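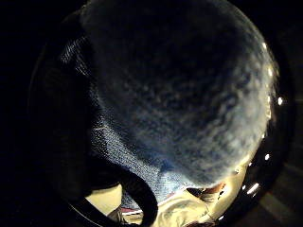

Flundalico Trailhead 2 Roof Box Review

Posted July 21, 2018 by Jamie Parsons

I put off buying a roof box for years. Our last car was a minivan and everything went in the back. When we traded it for a midsize crossover, the third row ate the cargo space, and one trip with a stroller wheel against my daughter's head was enough. I bought the Flundalico Trailhead 2 in December and it has been on and off the car ever since.

The Trailhead 2 is the middle one of three sizes. It holds 15 cubic feet, opens from both sides, and comes in matte black or gloss gray. I got the matte. It shows dust but hides scratches, and it already has a few from the garage door track.

Fitting it

The box arrives in one large carton with the clamps, two keys, four straps and a folded instruction sheet. The clamps are already loosely in place inside the floor. You set the box on the crossbars, slide each clamp to where the bar is, drop the hooks under and turn the knobs until they click. My first time took most of an hour, including a stop to find out why the front left clamp wouldn't close (I had the hook on backward). Now I can do it in fifteen minutes with someone on the other side to lift.

It fits my factory bars, which are the wide oval kind. Measure yours first. The clamps open to a bit over three inches and the instructions are vague about square bars. My brother-in-law's older wagon has square ones and we had to buy an adapter set for it, sold separately.

Check the tailgate before you tighten anything. On my car the box needs to sit one notch forward of where the sheet tells you, or the tailgate touches the rear corner when it's fully up. A power tailgate will not stop in time. You can usually set a lower opening height in the car's menu if you want the box farther back.

Loading and space

The inside is long and shallow. Duffel bags, sleeping bags, coats, folding chairs and beach stuff go in well. Hard suitcases don't. A standard carry-on will lie flat, but a large checked bag keeps the lid from latching. Four of us went to Grolbridge for nine days with all the clothes up top and the groceries and cooler in the car, and there was room left over.

The floor flexes when it's empty and stiffens up once it's clamped down. Weight limit for the box is printed inside the lid, but your car's roof limit is probably the number that matters. Mine allows 165 pounds, and you have to subtract the box and the bars from that.

The lid goes up easily from either side and stays up on its own. In cold weather the struts are slow, and I have had to hold the lid for a few seconds below freezing.

On the road

There is noise. Up to 50 mph I don't notice it. At highway speed there is a steady low rush, and in a crosswind it gets a whistle that comes and goes. Moving the box forward a few inches cut the whistle down but didn't get rid of it. With the radio on, the kids don't complain.

Gas mileage dropped by nearly 9 percent on the highway compared with the same drive without the box. That was my own math from two tanks each way, so take it for what it is. Around town I couldn't find a difference.

I drove 185 miles in steady rain on the way back from Grolbridge and everything inside was dry except one corner of a beach towel that had been caught in the seal – my fault. I have not taken it through an automatic car wash and the instructions say not to.

Locks

The key only comes out if the lid is fully latched on both sides. I like that. The lock itself feels light and I wouldn't leave anything valuable in there overnight. A spare key is nine dollars plus shipping and you need the number stamped on the lock, so write it down.

Compared with the Fadard

Before this I borrowed a Fadard box of close to the same size. The Fadard is quieter and has better latches, with a big handle you can work in gloves. It also only opens on the passenger side and costs a good deal more. If you park on the street and always load from the curb, that may not bother you. I load in a driveway with a fence on the right, so it bothered me a lot.

Storage

It is seven feet long and you have to put it somewhere. I hang mine from a Cheetham ceiling hoist, model 101, over the hood of the car. The hoist straps are long enough, but only just.

Good: opens both sides, quick to fit after the first time, stays dry
Bad: wind noise, light-feeling lock, slow struts in the cold, shallow for hard luggage

I'd buy it again at the sale price. At full price I would look for a used Fadard first, provided I had a different driveway.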